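Home | Guide | Seed Lists | Swap Board | Contact

Setting Up a Seed-Packing Room, Section 4: Walls, Bench, Scale and Label Printer

Print this page | E-mail this page

If you came straight here from the swap board, go back and do Section 3 first. That one covers the floor and the light, and I'm going to assume you've picked which wall the bench goes on. Everybody else, carry on, and get a pencil.

I'm writing this for a spare room in an ordinary rental, the kind with painted walls and a landlord. My own room on Radebe Street is just big enough for a bench, a chair and one tall Skernalitz shelf unit, and I got 423 packets out of it last season without falling over anything too badly. You don't need more than that to start. You do need to put things in the right order, and I did the order wrong the first time, so let me save you a weekend.

4.1 Walls and hooks

I don't drill. Adhesive hooks hold everything light that I want off the bench - bags, scissors, the clipboard with the packing list, a dust brush. Keep anything heavy or breakable on the shelf.

1. Wipe the wall with rubbing alcohol on a clean rag. Household cleaners leave a film and the hooks slide off in the night (usually onto whatever you sorted that evening).

2. Let the wall dry. Go have a coffee.

3. Mark your hook spots in pencil while sitting in your packing chair. I marked mine standing up and then had to get out of the chair every time I wanted the scissors.

4. Peel, press and hold each hook hard for as long as the packet tells you.

5. Leave the hooks empty overnight, even if the packet says an hour will do.

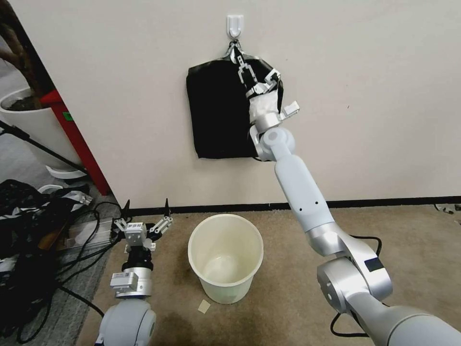
Fig. 4-1. Black plastic bag on a small white adhesive hook.

Note: I keep bags on the wall because a roll of them on the bench always ends up on top of the seed trays. Put that hook at the trash end, away from the scale. Plastic bags and a sensitive scale don't get along when somebody opens the door.

Caution: Don't stick hooks to fresh paint. Give it a few weeks at least. I pulled a strip off my hallway wall as long as my forearm and I'm still hearing about it.

4.2 The bench

Mine is a plain door blank on two trestles. A kitchen table is fine. A folding table is fine too if it doesn't bounce, but do the bounce test before you commit: set a glass of water on it, type on the table with your fingers, and watch the water. If it shivers, your scale will too.

1. Put the bench where the daylight comes from the side. Light from behind you puts your own shadow right on the seed, and lettuce seed is hard enough to see as it is.

2. Level it. Folded cardboard under a leg works and I won't tell anyone.

3. Cover the packing area with one sheet of plain white paper, taped at the corners. For white or pale seed, swap to dark paper. You'll be amazed how much you find once you do this!

4. Tape a pencil along the front edge, under the paper, to make a little ridge. Round seed rolls. Brassicas are the worst, they go straight for the floor.

5. Keep the back third of the bench clear for now. The printer goes there in 4.4.

Note: If your room has carpet, lay an old sheet under the bench and chair, and bring it out well past the front edge. Shake it outdoors afterward. I got a lot of seed back that way in the first month, although I had no idea what any of it was, so it all went in one corner of the yard with a sign saying "Surprise."

4.3 The scale

I use a Tollavura pocket scale, the one with the lift-off lid. Any scale that reads in hundredths of a gram will do the job. A kitchen scale won't, at least for the small stuff, and please don't try to prove me wrong with carrots.

1. Put in fresh batteries. Low batteries make the reading drift before the warning light ever comes on.

2. Set the scale on the bench, away from the window and away from any heating vent.

3. Switch it on and leave it alone until the number stops wandering.

4. Calibrate with the weight that came in the box. Hold the weight with tweezers or a tissue, and put it back in its pouch right after. (Mine lived loose in a drawer for a year. I don't trust it now.)

5. Put your empty scoop or paper cup on the scale, press the tare button, and wait for zero.

6. Count out 25 seeds by hand, weigh them, and write that weight on a card with the variety name. For anything bigger than a tomato seed this gets you close enough to pack by weight after that.

Caution: Take the seed off the scale before you close the lid. It sounds obvious until you've crushed the only beans you had of something. 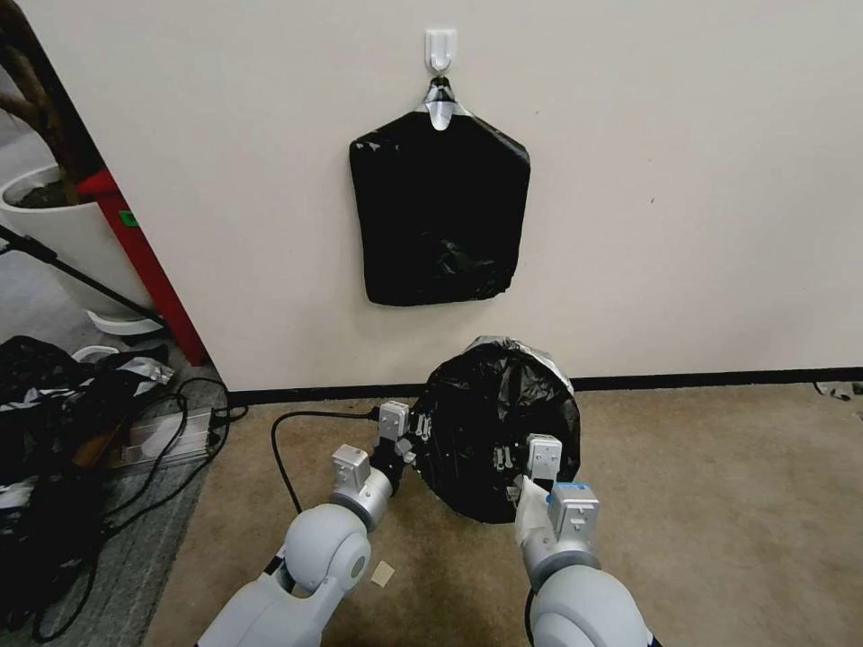 One more thing on scales before we get to the printer. Do a repeat check halfway through every session. Put your 25 seeds back on and see if you get the number on the card. If you don't, tare again, and if it's still off, stop and calibrate. Dumisani Mnguni, who packs far more onion seed than I ever will, told me he checks each time he sits back down, no matter how short the break was. I'm not that good, but I've caught two bad runs with the halfway check and it takes less than a minute.

4.4 The label printer

I have the small Brildale thermal printer, so these steps follow its buttons. Yours may have them in other places, but the idea is the same.

1. Set the printer at the back of the bench with the paper slot facing you. Plug it in, but leave it off.

2. Open the cover and drop in the roll with the labels feeding from underneath. If the first label comes out blank, the roll is upside down. It's always the roll.

3. Close the cover until both sides click.

4. Hold the feed button while you turn the power on. It spits out a few labels while it measures the gap between them. Let it finish.

5. Print one test label and stick it on a packet. Rub it with your thumb. If it smears, turn the darkness down one step and try again.

6. Set up your template with the variety, the year, the weight and the lot number. I put the year in big type. I used to put it in small type and I was sorry every spring.

Note: Thermal labels fade in sun and heat. For seed you mean to keep for several years, write the name and year on the inside flap in pencil as well.

4.5 Before your first real session

Leave the seed and the empty packets in the room together for 72 hours with the door shut and the lid off the seed box. Seed that comes in from a damp porch will stick to the packets and weigh heavy, and you'll be shorting people without meaning to.

Then do a practice run with something cheap. I used millet from the bird feeder. Pack ten, label ten, and see where your hands keep reaching for something that isn't there. Move it. Mine turned out to be the tape, which I'd put on the top shelf for reasons I can't remember.

Once that feels easy, go on to Section 5 and get your lot book started. Do it before you pack anything you plan to swap, even if you only have one variety.

Back to top | Previous section | Next section

Related pages
Section 3: Floor, Light and Keeping the Cat Out
Section 5: Starting a Lot Book
Cleaning Seed With Screens and a Fan
Folding Your Own Packets From Plain Paper
My May Swap List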